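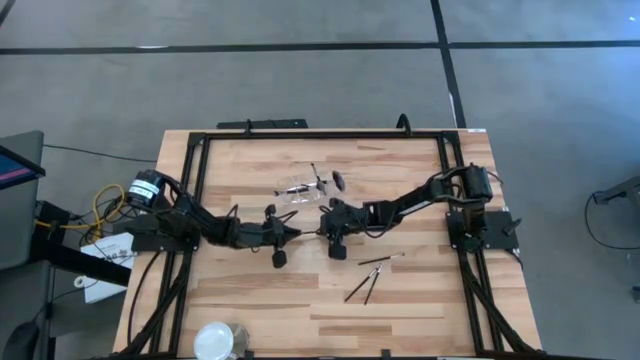 Chapter 8
Comparing Grippers on a Two-Arm Bench

A gripper cannot be judged apart from the arm that carries it. Finger pads that close well on a thin tool may fail when the wrist comes in at a poor angle, and a clear plastic container tests the camera as much as the hand. The trials in this chapter therefore treat gripper, arm, camera and controller as one system and change a single part at a time.

The bench has two black arms bolted to a metal frame, facing each other across a wooden tabletop. Both grippers can work over the middle of the table. This shared zone is useful for handovers – it is also where collisions occur.

8.1 Terms used in this chapter

A trial is one attempt at one task, from the start pose to release or time-out. A run is 200 trials with the same hardware and settings. Slip is any motion of the object relative to the pads after closing.

Section 8.2 compares the Plosa and Clevomel finger pads over 17 objects. Section 8.3 repeats the test with the Plidex controller in place of the Kemeys unit. The scoring sheet follows Hughes and is printed at the end of the chapter. Readers who have not yet set force limits should finish the exercises in Chapter 7 first.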